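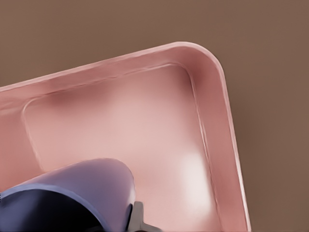 Writing house rules for simulated robot trials
Final project report, Automation module, Skirnville College

Summary

Our project was to write a set of working rules for running robot arm trials in simulation, and then try them on our own work to see if they held up. The task was simple pick and place into a tray. The rules were the real output, the arm was just the thing we practised on. We ran 2,000 trials in Zoëga, threw out 132 under our own rules, and rewrote a fair chunk of the rules along the way. Final version is in section 5.

1. Why this project

Brief came from Brastik, who pack small parts and were thinking of letting student groups try layouts in simulation before anyone goes near a real cell. They had no written practice for it. Real cells they have plenty for: guarding, lock-off, who may reset a stop, who signs the sheet. For simulated work the attitude was more or less that nothing can get hurt so do what you like.

We agreed with that for the first few weeks. Then we had a batch of results we couldn't explain, couldn't repeat, and couldn't say which settings file had made them. Nothing was hurt. We had wasted a lot of evenings though, and if Brastik had bought trays on the strength of those numbers it would have been their money too.

So: rules. Short enough to be read, strict enough to be worth it.

2. What already exists

We read the published safety standards for industrial robots as far as the library could get them, plus the guidance on people sharing a space with arms. Useful for vocabulary (stop categories, speed limits, what counts as a risk assessment) but they are written for physical machines and they say very little on how you should keep or report simulated trials. Fair enough, not their job.

More use was the Kasham handbook, the lab rules our department follows for bench work. It has a section on logbooks that we copied nearly straight. Date everything, no tearing out pages, cross out with a single line so it can still be read. We asked ourselves what the same thing would look like for a settings file. Answer is in rule 3.

We also looked through old student reports in the department. Quality very mixed. Most gave a success rate and did not say what success was. One gave a rate with no number of trials anywhere in it. We are not pointing fingers, our own interim report in October did the same.

3. The set-up

Zoëga, default physics, one arm, one tray on a flat surface. Trial starts with nothing in the tray. Arm picks up a part from the side, moves over the tray, lowers, releases, backs off. A trial ends when the arm is back at its start pose or when the clock runs out.

The tray matters more than we thought. It has a raised rim, sloping walls and a floor set lower than the rim, with rounded corners. All four of those things caused an argument at some point:

Rim – is a part resting on it in or out?
Walls – a part let go over the slope will slide. Fine, but how long do you wait before scoring?
Floor – we first set the release height from the rim, which is wrong, you want it from the floor.
Corners – the target area was drawn as a plain rectangle so its corners poked into the wall. Parts were being sent somewhere they could never sit flat.

The corner one took us ages to find. The collision shape and the visible shape were not the same, because the visible tray had curved corners and the collision tray was made of flat boxes. On screen the fingers looked clear of the wall and the log said contact. We trusted the screen. Should have trusted the log, or better, checked both on day one (now rule 4).

4. Trying the rules out

First draft was far too long. We tested it the obvious way: one of us ran a session using only the rules sheet and the others kept quiet and took notes. The sheet was put down after the second page and not picked up again. So we cut it.

Second draft was used for the main run of 2,000 trials. Every trial got a line in the log with the settings version, the seed, the result and a reason if it was a fail. Each batch was checked by a person who had not run it. That was the slowest bit and the bit that caught the most.

Excluded trials: 132. The reasons in order of how much grief they gave us:

Seed missing from log. Trial might have been perfectly good but we can't repeat it so it's out.

Settings changed mid batch. Somebody fixed a friction value half way through because it was "obviously wrong". It was obviously wrong. It still should have been a new batch with a new version.

Part started inside another object. Physics then throws it across the room. Some of these ended as a pass by pure luck, and leaving them in would have made us look better.

Camera view left over from another test. No effect on the arm when it ran from known positions, big effect when it ran from the camera view.

What we did not allow was dropping a trial because the result looked odd. We were tempted. A rule was added that the reason for an exclusion has to be one that was written down before the run started, and that the same check is applied to the passes as well as the fails. That last bit is important, we had only been looking hard at fails.

We are not giving a headline success rate here. We did give Brastik the full table. The rate changes a good deal depending on whether a part leaning on the wall counts, and quoting it by itself would be exactly what rule 2 says not to do.

5. The rules (final version)

There are 6. Each one has to fit on a line or so, with notes underneath.

Rule 1. Write down what the trial is for before running it.
A sentence will do. If you can't write the sentence don't start the batch.

Rule 2. Define pass and fail in words, with the edge cases.
For a tray: fully inside the inner wall, at rest, gripper clear and not touching. Say what happens to a part on the rim. Say how long you wait. Any rate you report goes next to the definition and the number of trials.

Rule 3. One batch, one settings version, one seed list. No edits during a run.
If you spot a mistake, stop, save what you have, mark it as stopped, start a new version. Never overwrite. Old versions stay in the folder even if they are embarassing.

Rule 4. Check collision shapes against visible shapes before the first trial.
Turn the collision view on. Go round every object the gripper gets near. Curves and thin edges especially. Do it again after any model is swapped.

Rule 5. Keep the real limits on.
Speed, reach, grip force, all set to what the real arm is allowed. No switching off the joint limits to get a nicer path. Emergency stop in the sim should be wired to something and tested, same as at the bench. This is partly for habit. A group that has spent a term ignoring the stop will walk into a real cell with the same hands.

Rule 6. Second person checks, exclusions listed with reasons.
The checker has not run the batch. Exclusion reasons fixed beforehand. The list goes in the report, in full, not in a footnote.

6. Things we argued over

Rule 5 was nearly cut. The case against it was that half the value of simulation is being able to go past the limits and see what breaks. True. We settled on allowing it in a batch clearly labelled as out of limits, kept in a seperate folder and never mixed into a reported rate.

Also whether the second person should be from outside the group. Better in theory. In practice we could not find anyone with the time, so the rule only says they must not have run the batch. Brastik may want to be stricter.

Pictures in reports – we had a long talk on this. A single still shows where things are at one moment and nothing more. It can't show that a part was placed, or that the gripper moved clear. We agreed stills are fine for showing the set-up but should never be used as evidence of a result. Also you should say if it's a simulation. Renders are good enough now that a reader skimming might take one for the bench. Consider this report labelled: everything we show is simulated.

Didn't make it a rule, maybe should have.

7. Limits of this work

One task, one simulator, one tray shape. We never ran the rules on a mobile robot or on anything with people moving about in the model. Nothing here replaces a risk assessment for a real cell and we'd be unhappy to see it used for that.

The rules were tested by the people who wrote them. We know what we meant by "at rest" and a new group wont. The definitions need trying on strangers.

We also did not measure the time cost properly. Checking felt slow. No figures, should have kept a timesheet.

8. If we carried on

Give the sheet to 2 groups who have not met us, with the same task, and see if they end up with the same pass and fail counts from the same logs. If they don't, the wording is at fault.

Get the seed and version written to the log automatically. Asking tired people to type a seed at the end of a session is asking for gaps, and most of that problem would go away with a small script. We started it, it's in the project folder, it does not handle stopped batches yet.

Bench comparison with Brastik's own arm once the cell is free. Rules 2, 3 and 6 should carry straight over. Rule 4 will need rewriting as a measuring job on the real tray, rim to floor and corner to corner, before any release heights are copied across from Zoëga.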